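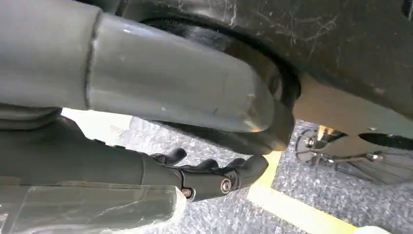
Small-goods packing finds a new home on Stamgate

URNMONT — Restuvora, the small-goods packer that a good many people in town still think of as "the button place," has moved its packing work into larger quarters on Stamgate, and it will open the doors to anyone who would like to come in, sit down and learn how the trays are filled.

The first open evening is set for September, starting at 6:30. There is no charge and no need to sign up, though Rhydian Skyrme, who runs the floor, would be grateful if people coming in a big group would call ahead so that he can put out enough chairs (and, he adds, enough cookies).

The business started out putting up buttons, hooks and needles for two fabric shops and has grown, a little sideways and a little at a time, into packing all kinds of small items for stores up and down the valley. It sent out 652 trays in its last full month at the old address on Sowah Lane, where the stairs were steep and anything heavy had to wait for somebody with a good back. The new place is all on one level. The first month on Stamgate closed at 785 trays, and Skyrme hopes to reach 1,000 before the holiday orders are through.

He would be the first to tell you that the place is not fancy. Some of what came along in the move is scratched and dusty, and there was talk of a weekend of scrubbing and paint before visitors were let in. That has been put off until spring. "We could have spent the money on looking nice," Skyrme said, "but the roof over the loading door came first, and then the lights, and after that I had pretty much run out of things to spend."

The work itself hasn't changed much, and people who stop in are often surprised at how much of it comes down to cardboard. The trays are plain corrugated board, open on top, with partitions that slot into one another so that a tray can be split front to back and then side to side. Each compartment gets its own item. The packer works seated, with the tray flat on the table, and fills the row nearest the front first, so that the printed side of each packet can be checked before the back sections go in. It sounds fussy when it is written out, and newcomers do tend to get it backward for an hour or so, but most have it down by lunch.

Anathi Msimang has packed at Restuvora for 11 years and will be teaching at the open evening. She likes a clear table to start the day, although she has given up on keeping it that way past ten in the morning. Phones are allowed as long as they are put down at the far side and left alone. She asks beginners to go slowly on their first tray, to press the dividers all the way down before anything goes in, and to keep the small flat packets on edge so the labels can be read without pulling them out again.

"If you have to dig, you packed it wrong," she said, laughing, and then went off to fix one of her own.

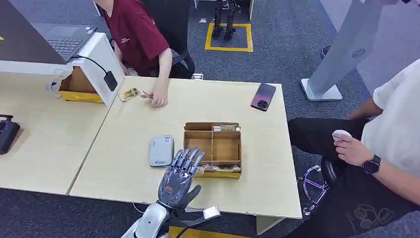 Guido Sorrentino, reached by phone at his store on Sowah Lane, said the trays have saved him more trouble than he can put a price on. He used to get his small stock in one big bag and spend the evening sorting it on the counter with the radio on. Now he lifts the tray out, sets it next to the register and sells straight from it, and when a compartment runs low he can see it from where he stands. He would like the dividers a touch taller, and he has told Skyrme so more than once.

Skyrme said he has heard the request and is looking into it. Taller dividers would mean a different sheet size from the supplier, and the shipping boxes would have to change too, so he does not expect to have an answer before winter.

Not everyone on Stamgate was glad at first to hear about the move. Masaru Hosoda, whose apartment looks down on the loading door, had worried about trucks before breakfast. The company has agreed to take deliveries only after eight in the morning, and Hosoda said that so far it has kept its word. He has been down to look around and came home with a flattened tray for his fishing lures.

Restuvora is also looking for two more packers, mornings or afternoons, with training included. No experience is needed. Đạt Từ is taking names at the front desk and can answer questions about hours and pay, and anyone who comes to the open evening may leave their name then.

Parking is tight on that end of Stamgate. Visitors are asked to use the lot behind the old feed store and walk over, and to leave the loading door clear.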